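Hudec Tabletop Finish, satin or gloss

We have been mixing this finish at Ziklow for a good many years now, and it is still the one we reach for when a customer calls and says, "I just want my table to look like wood again." It is a clear, water-based topcoat for indoor tables, desks and shelves, and it goes on thin, levels out by itself and keeps pale woods pale (ash, birch and maple owners, this one is for you!).

One 2000 ml can covers a big dining table with three coats and usually leaves a bit in the bottom for the chairs. The 200 ml jar is plenty for a side table or a row of small shelves, and it's a nice way to try the gloss before you commit to it.

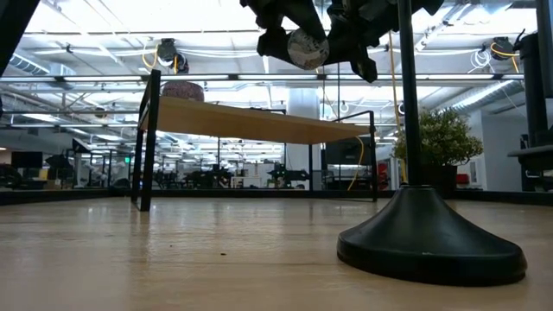
Bulen, 26 May 2013

We've had a lot of letters about the new gloss, so Silvia Matoušek in our shop has put together a few notes. Sand lightly with 160 grit and wipe off every bit of dust – a damp cotton cloth is fine. Stir the can slowly, please don't shake it, or you will be chasing bubbles all afternoon. Brush along the grain in long strokes and then leave it alone, even when you see a spot you'd love to go back over. We know how hard that is!

Wait 10 hours between coats. In a chilly room it can want longer, and if it still feels tacky then go and have your supper and look at it again in the morning. Lamps, vases and anything else heavy should stay off the top for a week.

The satin hides old scratches better. The gloss brings out more of the grain, and Oldřich Štěpánek, who does our repairs, puts it on nearly everything, though he'll grant you that it shows fingerprints.

Please don't use it on cutting boards or outdoor furniture. For garden tables we carry Flusetti oil, in the same two sizes.

Both finishes are in stock at the Bulen shop. Brushes are sold separately, and sample boards are free at the counter if you'd like to take one home and look at it in your own light.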